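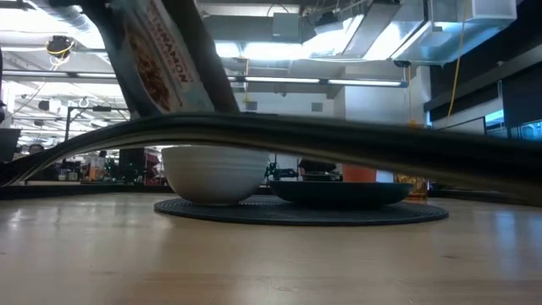

5. Breakfast table task

5.1 What the unit can and cannot do

Setting out and clearing a breakfast table is one of the household chores supplied with the Seva table unit. It is graded "supervised" in this release. A person must stay within reach of the stop button for the whole run and must expect to help.

The chore is made of four jobs: moving a bowl, moving a cereal box, pouring cereal, and clearing up. Moving a bowl is dependable if the bowl is empty and standing on its own. Moving a box is fairly dependable. Pouring is not yet good enough for daily use. Clearing up works for dry items only.

In the Prestlow trial the unit was given 3912 single jobs on a breakfast table. A person had to step in on 363 of them. Most of these were pours, or bowls that stood too close to another object. A person doing the same work would be quicker in every case. Please plan your time with this in mind.

5.2 Before you start

1. Clear the table of anything that is not part of the chore. Loose straps, cloths and cables are often read as the edge of a bowl.

2. Place one round placemat flat on the table. A dark mat on a pale table gives the best result. If you use a pale mat, run the table check (section 4) again.

3. Stand the bowls on the mat. Leave a gap of 15 cm between them for a first run. Bowls may be moved closer together once the unit has finished two runs without help.

4. Use one deep bowl and one shallow bowl if you have them. The deep bowl is the pouring target. The shallow bowl is treated as an obstacle to be left alone, unless you choose "Both bowls" on the task screen.

5. Look along the table top at mat height. If you see bright streaks from the ceiling lights across the mat, turn the mat or dim the lights. Glossy table tops cause more failed grips than any other kind.

6. Check that nothing is lying over the rim of either bowl.

Caution: Do not use glass bowls. The unit cannot find the rim of a clear bowl and may press down on it.

Caution: Do not put milk or hot drinks on the table during a run.

5.3 Moving the cereal box

1. Use a box that is less than half full for the first run. Close the top flaps.

2. Stand the box upright with the printed face towards the unit. Large lettering helps the unit to tell which way up the box is. Small boxes with little print may need to be entered by hand under "New item".

3. Press Start and keep your hands off the table.

4. Watch the tilt. The unit may lean the box over steeply before it has reached the bowl. If the lower corner goes below the bowl rim, press Stop.

5. If the box slips, do not catch it. Press Stop first, then remove the box.

Note: Shota Ogura's settings file for tall boxes is kept on the unit under "Cordeiro". It slows the lift and gives a wider turn. Load it for any box that tips during the lift.

5.4 Pouring

Pouring is switched off when the unit is delivered. To switch it on, open the task screen, choose Pour and enter the supervisor code.

1. Set the pour level to 2. Higher levels are for testing only.

2. Open the flaps and the inner bag by hand. The unit cannot do this.

3. Press Start. The unit pauses once over the deep bowl and waits for you to press Continue.

4. Before pressing Continue, check that the opening of the box is over the bowl and clear of the shallow bowl beside it.

5. When the pour ends, wait for the arm to return to rest before sweeping up spilt cereal.

Note: The unit judges the amount by weight. Light cereals and clustered cereals come out unevenly, and the bowl may be overfilled or left nearly empty. We have no setting that cures this at present.

5.5 If a run stops early

"Rim not found": Something is covering or touching the bowl rim. Clear it and restart from 5.2, step 6.

"Item not upright": The box has turned in the grip. Support it with one hand, press Release, and stand it up again.

"Path blocked": An object is between the box and the bowl. Move the object, not the bowl, or the unit will need to look for the bowl again.

Write down the message and the job number before you clear it. Send repeated faults to Anas Benmoussa at the Skerneck service desk with the settings file you were using.

Skerneck Household Units | Service desk: use the contact form | © Skerneck, all rights reserved | Back to top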